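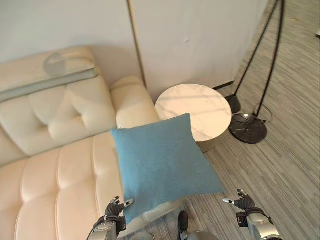 *Blue pillow, cream leather, and that one deep button in the back cushion.*

I have a weakness for other people's living rooms, so when a furnisher in Atdale said I could come by and talk about one of hers, I was there at 2 with my notebook and far too many questions. She furnishes rental apartments for a small outfit called Hameck. She asked me to leave her name out of it ("my clients think the rooms just happen, let's keep it that way"), and that's fine by me, because I mostly wanted to talk about the sofa.

It's cream leather, tufted, with the seat stitched into fat horizontal rolls. I asked if she'd fallen in love with it in a showroom.

"Oh no, I fought it," she said, laughing. "I wanted something flat and square. The owner wanted something you could sink into. We looked at sofas for 4 weeks and I lost."

And does she like it now?

"I do! It's a big soft thing and it doesn't pretend to be anything else. The arms are my favorite bit. They're so round. People always put a hand on them when they walk past."

She paid $1,418 for it, delivered, and she says she'd have gone higher if the store had pushed. (I would be a terrible person to take furniture shopping, I would tell them that to their face.) We got onto the leather next, and how it changes over a day. Morning is when she likes it best, before the ivory starts picking up color from whatever else is in the room.

"Cream is never only cream," she told me. "It goes pink, it goes yellow. You buy it under store lights and then you get to know it at home."

So why blue for the pillow? I'd have gone for rust or mustard, probably, and I said so.

"Everybody says mustard!" She was quite firm about this. "Mustard on ivory looks like lunch. Blue cools the whole thing down. And it's one pillow. I had a lady ask me for seven once and there was no place left to sit." 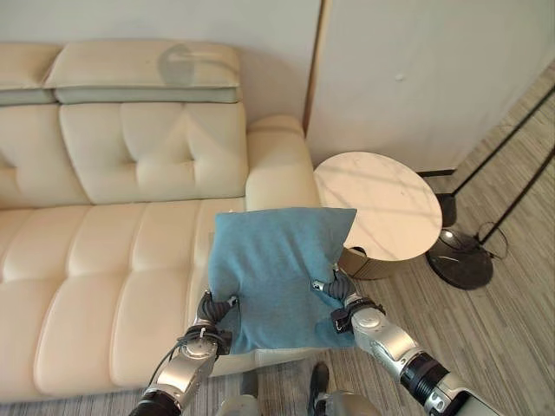

*The armrest end, with the marble-patterned side table and the foot of the floor lamp.*

The armrest end is where she puts most of her effort, it seems. There's a little round side table there with gray veins running through the white top and a fluted gold-brown base, and past it a floor lamp on a round black foot. I asked how she decides what goes next to a sofa like this one.

"I sit down and reach. If my cup lands on the table, good. If I have to lean, I move the table. I don't measure that part."

She does measure walls, though. Her tape lives in her coat pocket and she told me she turned down a longer sofa, 72 inches across the seat, over the way it crowded the corner. I asked about the lamp cord on the floor, since cords are my own private misery at home.

"Leave some slack. Everyone pulls them tight and then the lamp moves an inch and the plug's half out. I'd sooner look at a loop."

The white wall and the white panel beside it are staying plain. She'd priced a wallpaper from Thiele, a pale stripe, and the owner liked it, but she talked them out of it in the end. "The sofa's already got stripes. It's all rolls! You'd get seasick."

We spent a silly amount of time on fabric after that. I'm a toucher, I can't walk through a store without stroking things, and she's the same.
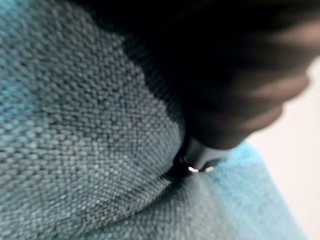
*Blue-gray weave, close enough to see the paler flecks.*

"Get your nose right up to it," she said. "From the doorway it's blue. Up close there's gray in it, there's teal, there are little whitish bits. I like a cloth with some mess in it. Flat color looks tired so fast."

Does a nubby weave catch on things?

"Rings, sometimes. Take your ring off, or don't, and live with a pulled thread. I live with several."

Placing a pillow has its own fuss, too. She likes one at the armrest end, turned a little, with a corner up. No karate chop in the top ("I did that for years and I'm sorry"). And she gives it a shake by the edges first to get the filling back out to the corners.

Before I left I asked what she's working on next, and it's a studio over the old Okex building, with a sloped ceiling and a door too narrow for nearly everything she owns. She's thinking two armchairs and a bench. I voted for a very small sofa, in green, and she wrote it down, though I think she was being polite.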